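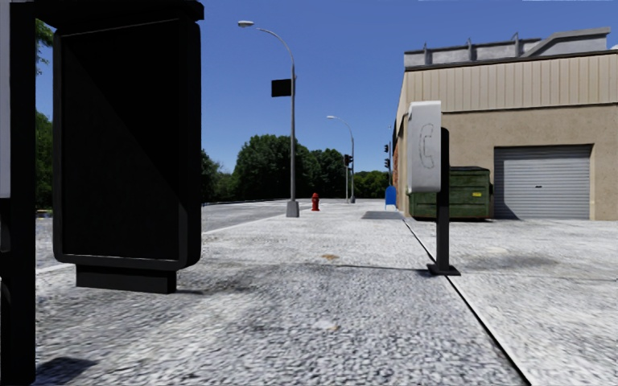 MORAIS, June – Morais Water Users list

Posted in June, 7:40 p.m., by list member, Nendum Street
Last updated: June, 9:15 p.m.
Search this list Go Advanced

Subject: Re: Minimum charge on the new water bills

An earlier message asked:

> Does anyone understand the new bill? Mine went up and we used
> less water than in the spring. There is a line called "base
> allotment" that was not there before. I called the office and
> was told it is the same for everybody, but my sister across the
> river in Etska pays a different amount. We are two people and
> don't water the yard. Is it worth asking for a meter check, or
> do they charge you for that too?

I went through three of my own bills and the rate sheet, and I think I can answer most of it.

The base allotment is the old minimum charge with a new name and a new number behind it. Under the old sheet you paid one flat amount that covered the first 900 gallons in a billing period, and you paid by the gallon after that. The new sheet covers the first 2,000 gallons, and the flat amount went up to match. If you use well over 2,000 you will hardly notice. If you use less, you are paying for water you don't take, and it does not carry over to the next bill.

We used 1,312 gallons last period. On the old sheet that would have been the flat amount plus 412 gallons at the lower rate. Now it is just the flat amount, and it comes out higher than the old total. My guess is that most one- and two-person households are in the same position.

Etska is on a separate sheet. The pipes are shared but the town buys in bulk and sets its own prices, so comparing bills with anyone over there won't tell you much. Cikeck is on ours, apart from the houses past the pump station.

On the meter check, the first one in a year is free if you ask for it in writing. A phone call doesn't count as a request. Put the account number and the meter number on it, and read the meter yourself that same day so you have something to compare. The last two digits on the dial are not billed. They round down to the nearest 100, and that is why your reading and theirs can look different when both are right.

Before you write, turn off every tap and look at the small triangle on the meter face. If it moves, you have a leak on your side and a meter check won't help. Ours moved for most of last winter – it was the toilet in the back bathroom, and a new flapper fixed it.

I would also ask for the low-use rate. It is on page four of the rate sheet, in the notes under the table, and it isn't mentioned on the bill. You have to apply again every year, and the form wants two bills in a row under the allotment.
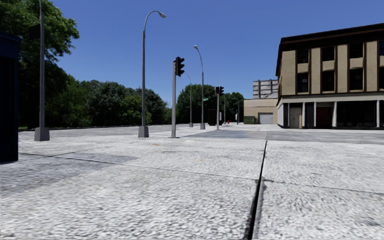

Another subscriber, writing from Cikeck, says the low-use form was turned down there because the two bills were from different rate sheets, one old and one new. The office wanted both on the new sheet, so the earliest anyone could apply would be after the next bill.

I had not seen that, and it isn't in the notes. If it is the rule, hold on to the bill you have now and send it in with the next one. I have mine filled out except for the second bill and will post what they say.

One correction to my message from last month: the payment box at the Nendum Street office is still there. It was the one at the library that closed. Checks left after 4 p.m. are dated the following business day, so don't leave it until the due date.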